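Notebook, rates group
Entry by Latifa Radwan

Continuing with the interest rate question from the last entry. The policy rate went up in February and I wanted to see how quickly the banks pass this on to small firms. My first idea was to use the average lending rate for all business loans, but this is too slow. It contains many old loans with fixed rates, and they do not move until they are renewed. So I changed to new loans only.

The sample is now 300 loan contracts. Cieślak prepared the file and cleaned the dates. I found 6 contracts where the start date was before the signing date, and I took them out. He thinks that some of them are refinancing of an older loan and could stay. Maybe he is right. I keep them in a separate sheet until we decide.

Method, so that I remember it later: for each contract I take the rate at signing and subtract the policy rate on the same day. This gives the margin. Then I compare the margins before and after the February decision. If the bank passes on everything, the margin stays the same. If the margin becomes smaller, the bank is carrying a part of the increase itself, at least for a time.

First result is that the margin became smaller for short loans and almost did not move for long loans. I expected the opposite. One possible explanation is that the long rates had already increased before the decision, when everybody was waiting for it. In this case I compare with the wrong date. I should use the two-year swap rate as a second reference and do the calculation again.

Doltasov does not agree with the swap rate. His argument is that the small banks in our sample do not use swaps very much and finance themselves with deposits. For them the deposit rate is the real cost. I looked at the deposit data and it is monthly only, so we lose the exact day. For a first look this is enough, I think.

Another problem – the loans to Pluson and Enora are much larger than all the others. If I weight by amount, these two firms decide the whole result. Without weights the result is more stable, but then a very small loan for office furniture counts the same as a loan for a production line. I will report both versions and write clearly which one is in the table. 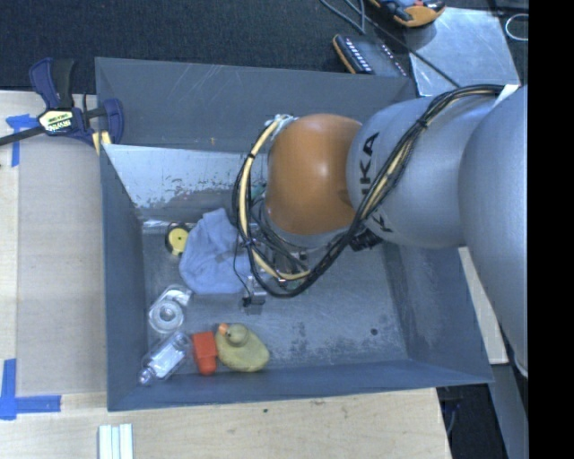
Notebook room, 14/05/2023

Repeated the calculation with the deposit rate. The difference between short and long loans is still there but smaller. The unweighted margin for short loans is lower after the decision, the weighted one is nearly flat, as I was afraid of.

I also checked the loans with a fee at the beginning. A fee makes the loan more expensive but we do not see it in the rate. If the banks raised the fees and not the rates, my margin is wrong. The fee column is empty for many contracts, and an empty cell can mean zero or not known. Asked Cieślak to look how the source file codes this.

To do:
Swap version, also if Doltasov does not like it.
Decide on the 6 contracts.
Rename the column "rate2", I did not remember myself what it was.
Ask for deposit data by bank size.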